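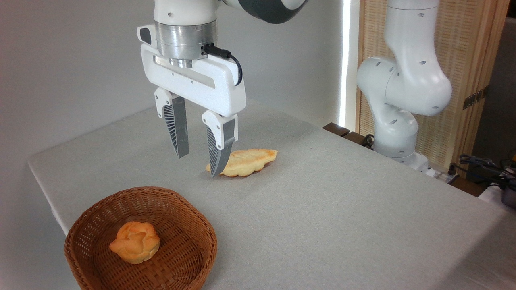
Mwajuma Mfaume

Skevberg ribbed fingers, pair, for parallel grippers

We've had these on the bench since May and they have become the fingers I reach for first. They're soft grey pads with slits running across the inside face, a bit like a fan, and they taper to a point at the bottom. Each one screws onto a white mount, and the mount goes onto the gripper. When the pad meets something rounded it bends and wraps a little, so the load gets spread along the ribs and you don't end up with two dents in your bun.

And yes, bakery goods are what we test on! Yeshi Birhane started it when she was comparing finger sets for the Utmont packing trial, and it stuck, as pastry is about the most honest test piece going. A steel block will forgive nearly anything. A pastry shows every mark.

What we compared

We ran three sets on the same arm with the same gripper: the flat rubber fingers that come as standard, the Lema silicone cups, and these. Each set did 227 picks from cloth to basket, with a mix of round buns and long flat pastries.

Flat rubber: fine on buns if you keep the force right down. On the long pastries they cracked the ridges more often than I'd like, and flakes got everywhere (I was still finding them in the cable tray a week later).

Lema cups: lovely on anything round, really lovely, and I'd happily buy them again for fruit. They struggle with thin things lying flat, as the rim is too thick to get down beside the edge.

Skevberg ribbed: good on both. The pointed tip is the clever bit. It slides in next to a flat pastry and the ribs do the rest once the fingers start to close. Best results came from gripping across the narrow middle, with the wrist turned to match the way the pastry is lying.

Things to know before you order

The tips are soft, so don't drive them hard into the table. We stop 2 mm above the cloth and let the closing move do the work. A cloth helps too, by the way; on a bare worktop the flat pieces skid.

Set your closing force low and work up. Skye Matheson began at the gripper's default and flattened a cream puff so completely that we had to stop for tea.

Flour gets into the slits. A dry washing-up brush clears it in a minute or so. Warm soapy water is fine with the pads off the mounts, but let them dry fully before they go back on.

Check your cable loop before the first run. Turning the wrist to follow a diagonal piece uses up slack quickly, and a tight plug at the flange will give you odd dropouts that look like a software fault. I lost a whole afternoon to that.

They are not sold as food-safe. We use them for trials only and the test bakes go in the bin.

Wear

Our pair is at 3,231 cycles in total. There's slight shine on the lower ribs and one tip has a small nick, and the grip is as good as it was in week one. Skevberg suggest looking the pads over every 2,000 cycles.

In the box

Two grey pads, two white mounts, eight screws, one hex key. Spare pads are sold in pairs. Mounts for the wider Skamton gripper are a separate item, so pick the right one from the list when you order.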